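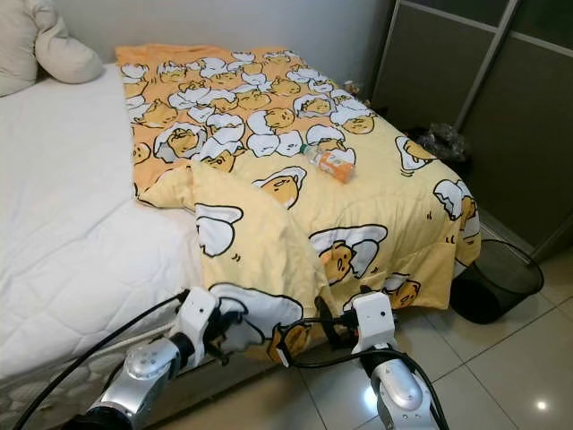
Drone firm Fundico has released a firmware update for its Esell flight controller after owners reported that the battery reading on the video overlay froze in mid-flight.

The fault affected boards running version 3, which went out to customers in May. Pilots found that the voltage shown in their goggles stopped changing after 15 minutes in the air, although the low battery alarm on the transmitter still sounded at the right level.

Kanchan Mittal, who leads software at Fundico, said the problem lay in how the board shared a serial port between the overlay and the GPS. "The flight code had the correct voltage all along, but it was no longer being passed to the screen," she said. 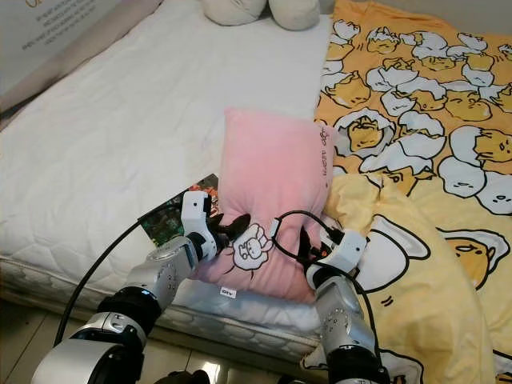 The update can be loaded over USB and keeps existing tuning settings. Owners using a 3000 mAh pack or larger are advised to check the voltage scale again afterwards.

Meenakshi Dhillon of the Gemcombe model flying club said 44 members use the board, mostly on Chauhan frames. The club has asked them to update before its next long-range session.

Fundico said a separate fix for the compass display would follow.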